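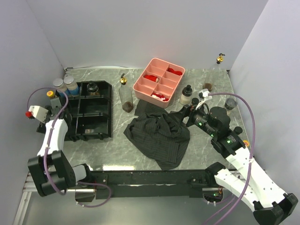
Tips for recording good cloth and tidying examples at a two-arm table

Gerrit Vermeulen, Skuston workshop notes, 23 May 2023

These tips are for everybody who takes a turn at recording. The arms learn from what we show them, so a careless hour at the table costs more than an hour of rest. I wrote down what works for me after my first months on the Urimeo project. If you do something in a better way, please write it under mine and do not erase mine.

Before you start

Wipe the tabletop with a barely damp cloth and let it dry. The marble pattern hides crumbs and small threads very well, so look from the side, with your head low.

Move both arms by hand controls through the full reach one time before the first recording. Watch the purple cables while you do this. They need a loose loop, also when the arm is stretched to the back wall. If a cable pulls straight, give it more slack at the bottom and try again.

Check the fingertips. A fingertip that sits crooked will still pick up a shirt, but it will fail with a bottle cap, and you will blame yourself for twenty minutes.

Choosing the cloth

Dark garments are difficult, and we need examples of them. The black one with the fine pinstripes is my preferred piece for this. The stripes help you to see on the screen which way a fold runs. A fully plain black shirt I would keep for people with more practice.

Do not iron anything. Drop the garment from the height of your elbow and accept how it falls. If you arrange the folds nicely, every example will begin the same, and the system will learn only your nice folds.

Change the garment after 10 examples. Shake it out between them, away from the table.

Bottles, jars and small things

Stand the glass pump bottles toward the back. A gold pump top reflects the lamp, so turn it a little until the bright spot is gone from the screen. Keep only a little liquid in them. A full bottle is heavy for the gripper, and if it falls you will clean until the evening.

Close the screw caps by hand before each series, firmly but without force.

Small jars and vials can stand near the walls, but leave two fingers of space. Against the wall the gripper has no place to open.

The black organizer should stay on the left for the whole series. The pink compartment box may move. Put the red pieces in different cells each time, and leave some cells empty. I use a dice for choosing the cell, otherwise my hand always goes to the same corner.

During the recording

Move slowly at the beginning of a grasp and at the end. In the middle you can go at normal speed.

If you miss the cloth, try again in the same recording. A missed grasp with a good second try is useful. Stop only when something falls over or when the two arms come near to each other.

One series is 60 examples. Take a pause after every 20, and stand up from the chair. My worst examples all come from the end of a long series, when I was tired and thought I was quick.

Do not reach in over the crossbar while the arms have power. Ask the second person to switch them off first, and wait for the answer.

Writing the label

Use short words and the same words every time: "pick up black garment," "put red item in box." Avoid "tidy up," it can mean everything. If you drop a thing, write "dropped" in the remark field with the name of the thing.

The shared word list is kept in the Idavitz folder. New words are added in June, so until then please use the old list, also where it is not so beautiful.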